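The Well at Vamdale

For most of its life the town of Vamdale drank from one spring. It comes out of the limestone at the top of Chapel Lane, and if you ask people over seventy what it tasted like they will close their eyes before they answer. Elis James, who was born two doors down from it, says it tasted like a cold spoon. His cousin Seren Gape says that's nonsense, it tasted like rain on slate, and the two of them have been having this argument since before I was born and show no sign of wanting to settle it.

I grew up forty miles away on water that tasted like a swimming pool, so I have always been a little jealous of both of them.

The spring served 900 people at its peak, by way of a stone trough and a great deal of carrying. Carrying was children's work. You went before school with two pails and a wooden hoop that kept them off your shins, and you went again before supper, and on washday you went until your mother said stop. Seren still walks with her elbows out a bit, and she blames the hoop for it (Elis blames vanity). 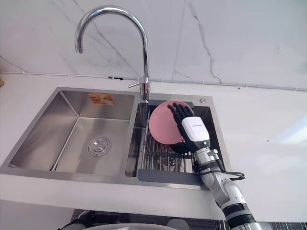 The pipes came up the valley in October, the year Seren turned twelve, and she remembers the whole lane standing in her aunt's kitchen to watch a tap being turned on. It coughed, she says, and then it spat brown, and then everybody clapped. I think of that when I look at a modern kitchen, with its tall chrome faucet arching over a double sink and a little lever you can nudge with one knuckle, and a pink bowl in the basin to be rinsed without a second thought. Her aunt rinsed dishes in a pan, all of them in the same two inches, glasses first and the roasting tin last, and the gray water went on the beans afterward. She kept doing it that way for years after the tap went in. A lot of women did.

What the town lost, and was slow to notice, was the line at the trough. Shabnam Mengal runs the little museum in the old schoolhouse, and she has spent a good part of the last few years recording people's memories of it. She has a shelf of tapes now, and she let me sit with them for a whole rainy afternoon with a pot of tea and a plate of her shortbread, which I would drive back for on its own. Hardly anyone on the tapes talks about water. They talk about who was engaged, and whose brother was back from sea, and the morning somebody's goat got into the trough and would not be talked out of it.
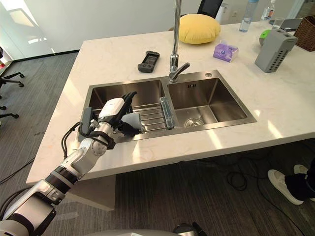
One woman proposed to her husband there! She had a pail in each hand and says she figured he couldn't very well run off and leave her to carry them both. They were married for more than fifty years and he carried the water until the pipes came.

The spring itself was capped, then forgotten, then very nearly paved. It was Nouhaila Salem, newly moved in and trying to find out why her back garden was always damp, who went through the parish maps and worked out that the overflow ran right under her rhubarb. She knocked on doors. Elis lent her a crowbar. They raised $3,065, mostly from cake, and had the stonework cleaned and the trough set back on its feet. 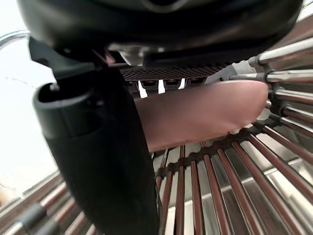
It was reopened on 23 March 2019, in sleet, with a brass band that had lost its tuba player to the flu. Seren took the first cup. She drank it slowly, handed it to Elis, and waited.

"Spoon," said Elis.

The path up Chapel Lane is steep but paved, and there is a bench halfway. Bring your own cup.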